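Snacks and Shared Spaces meeting, second floor, Asthorpe building
Minutes taken by Lensa Tufa (sorry, my handwriting was dreadful so some of this is from memory)

Present: Mebrat Gebreyes (chair), Nahom Assefa, Eldana Yilma, me
Apologies: Jolán Kiss, who sent comments by email

1. Last minutes
Agreed. Nahom pointed out I'd spelled Idberg three different ways, which is fair, and I've fixed it.

2. Fridge
Still humming. Mebrat has rung Gebremichael twice and they say a new door seal is on its way, but they said that in May as well. Until it comes, please give the door a proper push! Eldana wants a note on the front and will write one.

3. The drawer cabinet by the clear partition
This took up most of the meeting -- I had no idea we all felt so strongly about a bit of furniture. The question was whether the top of it should be a drinks and snacks spot or go back to being somewhere to put your papers down. At the moment it's cans and a bag of something most afternoons, and people have got used to stopping there for a chat, which I rather like.

Mebrat is happy with drinks on it as long as they stay away from the front edge, where the drawers are. Nahom asked for cans to be kept standing up, towards the back left if possible, and for snack bags to be folded over and put in the cupboard at the end of the day. I said I'd be happier with a tray, and everybody liked that (I was quite pleased with myself).

Pepsi and a green can, drawer cabinet:
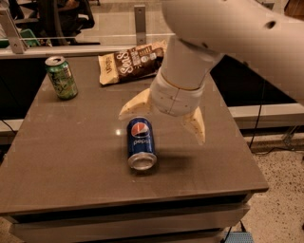
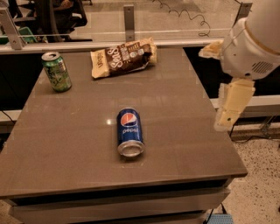
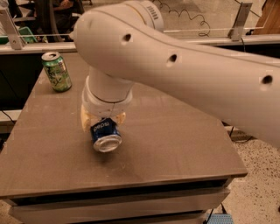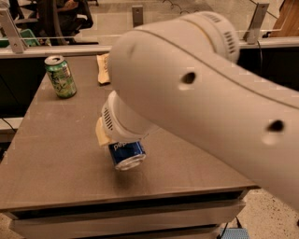
Jolán wrote that she doesn't mind what goes on top but she does mind sticky rings, and could whoever buys the tray please get one with a lip round it, big enough for 4 cans and a bag of crisps, and not the wobbly sort we had at Idberg. She'd also like a cloth kept in the top drawer, and she offered to wash it.

All agreed to the lip and the cloth. Eldana thought the top drawer was full of envelopes, so we went and looked, and it is. The envelopes are moving down one. Nahom then found a box of Vetutar pens that we'd all given up on, so that was a good two minutes spent.

ACTION: me to buy the tray. Nahom to move the envelopes.

4. What we order
We get through the Pepsi quickest, with the green cans a bit behind. Mebrat would like more fizzy water and less of everything else, and was outvoted, though we did agree to try one box of it. Eldana asked if we could keep up the vegan snacks, as they go down well with everyone and it saves buying two sorts. Yes to that. I'm to check the price with the shop before I order, and to quote our account number, which ends 2064 (writing it here so I stop asking).

ACTION: me again. I really must learn to sit on my hands.

5. Recycling
Rinse your cans, please, all of you, and squash them if you can. Nahom asked whether crisp bags go in with the plastics. None of us knew. Eldana will find out from the building office and put the answer on the same note as the fridge door.

6. Anything else
Mebrat has a spare kettle at home if we want it. We do!

Finished at nearly 4. Next meeting same place, and Jolán has promised cake.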